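Swapping processors with the Flanagan arm: a chat with Siobhán Foley

Quick one this week, I've got a train at four. I went over to Skustcombe on Tuesday to talk to Siobhán Foley, who runs the refurb workshop at Grendside. They take in old office workstations, strip them, upgrade them, sell them on. Since April they've been renting a Flanagan bench arm to do the processor swaps. It's a hire kit: arm, gripper, wrist camera, a stand and a laptop with the software on. I wanted to know if it's any good.

"It's good at one thing," she said, before I'd sat down. "Ask me about the one thing."

So. The one thing is putting a processor into a socket straight. She has people who can do it by hand, of course she does, she's done it herself for years. But it's a horrible job to do all day. Pins are tiny, you hold your breath, you drop one corner and that's a board gone.

"We were losing boards on Fridays," she said. "Always Fridays. People are tired. A bent pin isn't always the end of it but straightening them costs more time than the machine's worth, on the cheaper ones."

How many has it done? She had the number on a whiteboard. 284 processors since it arrived, as of the morning I was there. She wouldn't give me a failure rate, said it was too early and she'd only get quoted on it. Fair enough.

Setting up took longer than the brochure says. Brendan Costello, who came out from Flanagan to install it, had promised them a working bench by lunchtime. It was the next afternoon. Most of that was lighting, Siobhán reckons – the lids on the processors are shiny and the wrist camera didn't like the strip lights. They moved the bench under the window, then moved it back, then bought a lamp.

"Brendan was very nice about it. He had a sandwich and a spirit level and he just kept going."

I rang Brendan afterwards. He says the lighting advice is in the manual now. "It wasn't in there clearly enough, I'll hold my hands up. Shiny metal is a pain for any camera. We send a lamp with the kit these days." I asked if Grendside got their money back for the one they bought. Long pause. "I'll look into it."
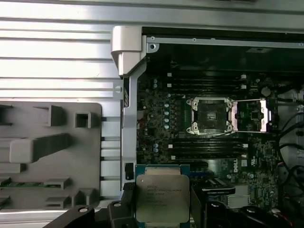 What the arm won't do is the rest of the job. Somebody still has to take the side off, lift out the cooler, clean off the old paste, open up the socket and get the cables out of the way. Then you press go. When it's done you close everything up by hand, new paste, cooler back on. Siobhán says people come in expecting to see it build a whole computer and go away a bit let down.

"It's a pair of fingers. Very steady fingers. I'd like it to do the levers as well and apparantly that's coming."

Brendan on the levers: "Coming, yes. Not giving you a date."

Each new model of case has to be taught. You walk the arm through it once, slowly, and save it. 20 minutes if you know what you're doing, she says, longer if the case has anything sticking out where the elbow wants to go. They lost a whole morning to one tower with an awkward drive cage. After that it's fine, you pick the model off a list. The list is in no order whatsoever. I saw it. Not alphabetical, not by date, nothing. This drives her up the wall and I'm putting it in because she asked me to.

Money. The hire is 700 pounds a month, which includes the software and phone support but not gripper pads. Pads wear. She's on her second set. You can buy the kit outright but she wasn't interested – "not till I've seen it through a winter, that workshop's freezing."

Does it save time? Not really, no. A decent person is quicker on a single machine, she was quite firm about that. The gain is that the person can be prepping the next case while the arm's busy, so over a batch of 30 it comes out ahead. On a batch of three don't bother. They leave it switched off for small orders.

And the staff? A bit of grumbling in the first week, then somebody worked out it meant they'd never have to do another Friday afternoon of sockets. Now there's a rota for who gets to run it.

I asked if she'd recommend it. She thought about it for a while, a lot longer than I expected.

"To somebody doing what we do, in the numbers we do, yes. To a shop doing the odd repair, no, buy a good lamp."

There's a second workshop opening in Arkudthorpe and she's asked for a quote on another arm for it. Brendan says he's sent it. She says she hasn't had it. I'll update this when one of them tells me wich.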